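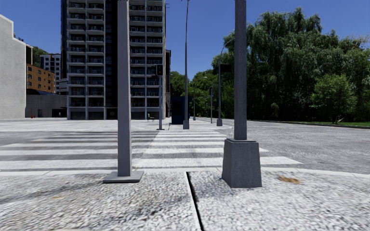 Laurier Wong holds that a delivery robot should be taught its crossings before it is ever shown one, and the maintenance schedule at Stusent now follows that view. Each Ralturow unit is set up against a simulated street corner, with poles, curb and zebra crossing in place, and must complete 400 runs before release.

The work is repeated after every repair. When a wheel module or range sensor is replaced, technicians reload the corner and compare the new readings with the old — a task that takes two hours. Unit 498 is due for its next check in December.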